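Part 3: Claiming your listing and getting your opening hours right

If you've come straight from Part 2 you should have a Kitero account, a confirmed email address and a cup of tea that's gone cold. Good. Now we get to the bit I put off for months with my own shop listing, which is claiming the thing and telling the directory when you're open.

Have these to hand before you start:

Your trading name, spelt the way it is on your sign
The phone number customers ring
A bank statement or utility bill with the shop address on it
Your hours for a normal week, plus any odd days coming up in June

Claiming the listing

1. Sign in and type your trading name into the search box at the top. Leave off "Ltd" the first time, as the search is fussy about it.

2. Look through everything that comes up, including the greyed-out entries. Mine was already there under the old owner's name with a phone number that had been dead for years! If yours is there too, click it and choose Claim this listing. Don't make a new one.

3. If there's no sign of you, choose Add a business at the bottom of the results and fill in the name and postcode. I'm in Irkirstead and the postcode lookup kept putting me in Clollitholm, so check the town before you press Next. You can type over it.

4. Pick how you want to prove you're you. The choices are a phone call or a letter. The phone call is far quicker, but an automated menu on your line will swallow the code, so switch that off first or go for the letter.

5. Type in the code. It's good for 15 minutes if it came by phone. If you miss it, press Send again and wait for the new one – the old code stops working the moment you ask.

Caution: 3 wrong codes in a row and the listing locks until the next day. I did this with my reading glasses on top of my head.

Note: while the claim is going through you'll see a yellow bar saying Pending. You can carry on with everything below, but customers won't see any of your changes until the bar goes.

Setting your hours

6. Open the Hours tab. You'll get a row for each day, all set to closed, so go down the list and switch on the days you trade.

7. Put in your opening and closing times using the 24-hour clock. If you type 5:30 it will take that as half past five in the morning and won't say a word about it. I had a very puzzled message from a customer over that one.

8. If you shut for lunch, click the small plus sign at the end of the row and you'll get a second pair of boxes. You can have 2 sets of hours per day and no more.

9. Scroll down to Special days for bank holidays and the like. These win over your normal hours, and they drop off the list once the date has passed, so you'll have to put Christmas in again next year (sorry).

10. Press Save at the bottom of the tab. There's another Save at the top of the page which only saves your name and address, and I do wish they'd called it something else.

Writing your description

11. Go to the About tab. You get 200 characters and that includes spaces, so say what you sell and where you are and leave the family history for your own website. Mine says we're a card and gift shop next to the bakery, free gift wrapping, parking behind.

12. Don't put your phone number or web address in this box. The checker throws the whole lot out and sends you a rather stern email – use the Contact tab instead.
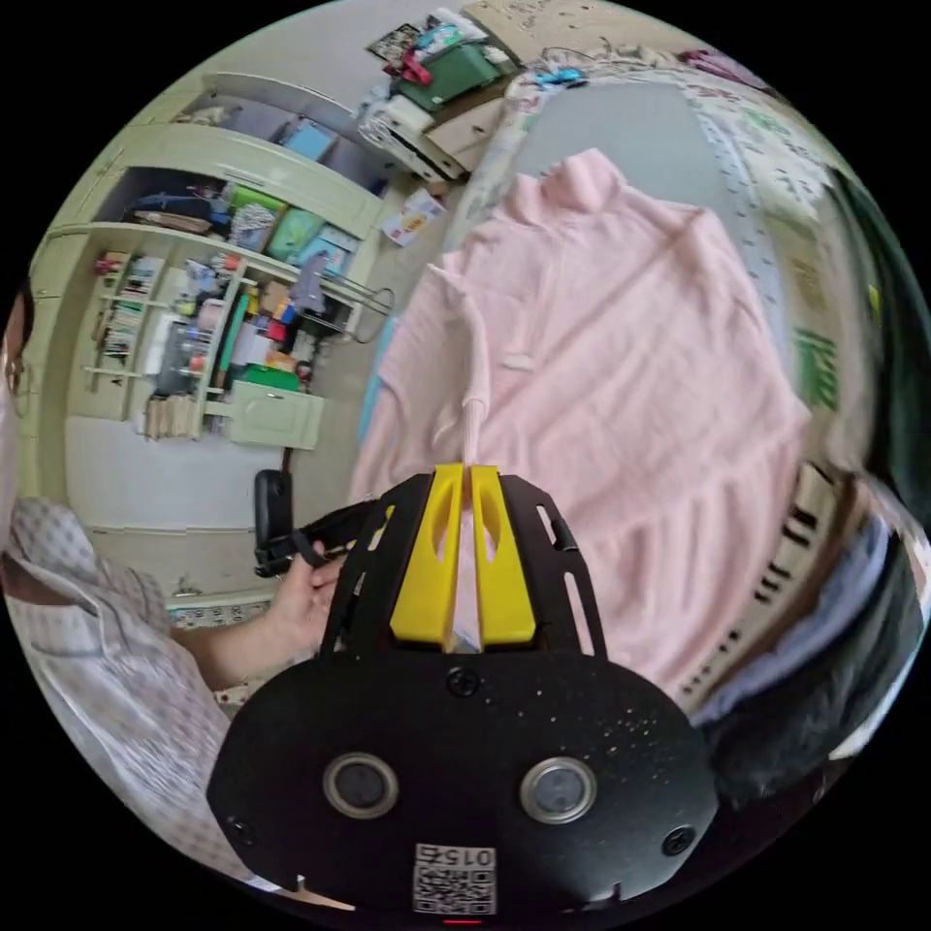
Categories and photos

You have to choose one main category before the listing will go live, and you can add extra ones afterwards. The main one matters most, so take your time over it.

13. Start typing what you do in plain words and see what's offered. "Cards" got me playing cards and credit cards. "Greetings" got me where I wanted to be.

14. Add your extra categories if they really fit. I took off Florist after a week of people ringing up for wreaths.

15. Upload your photos from the Photos tab and drag your favourite to the first slot. It's the one that shows in search results.

Note: if you use Kiss for your bookings, link it after your category is set. Changing the main category later breaks the link and you'll need to go to Settings, then Connected services, and join them up again.

These steps were last checked against the live site on 3 May 2019. Replying to reviews is in Part 4.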